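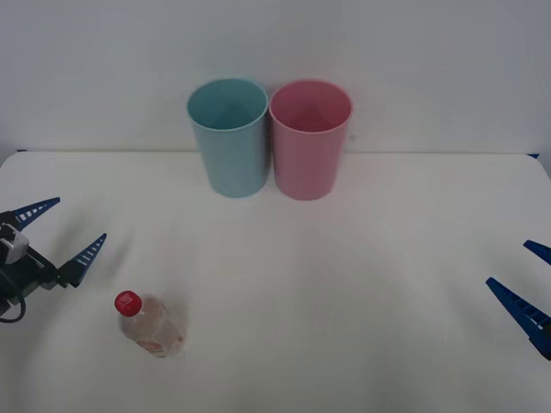
**Shared workshop, two-arm build. Minutes, November 23, 2020**

Present: Sumathi Gounder (chair, notes), Chettiar, Wallar, Drorard. Apologies: none recieved.

**1. Last minutes**
Accepted. June action on the cable ties still open, Wallar.

**2. Pour job**
Plan stays as is. Left arm does the bottle, right arm parked open until the left is behaving. Blue cup first, pink after. Chettiar wants a slower tilt near the rim. Agreed, try 4 speeds and write them all down this time.

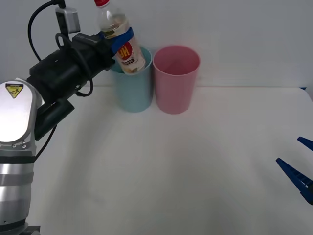 Wallar asked if the angle is set by hand or from the script. Script, but with a hand-tuned offset, needs to go in the shared folder. Cable loop on the left wrist to be shortened before it catches on somthing.

**3. Wrist camera**
Drorard reckons focus is good enough for finding caps. Colour check on red to be tested on other bottles.

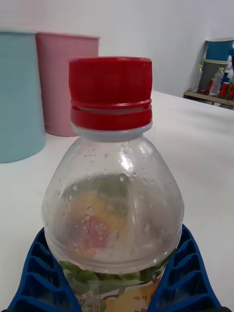
*Wrist view, red cap, both fingers on the bottle.*

**4. Money**
Spent so far $3,522. New finger prints $19 in filament, approved.

**Actions**
- Chettiar: tilt speeds
- Wallar: offset file, cable
- Drorard: cap test
- Sumathi: book bench for next time

Closed early, bench needed.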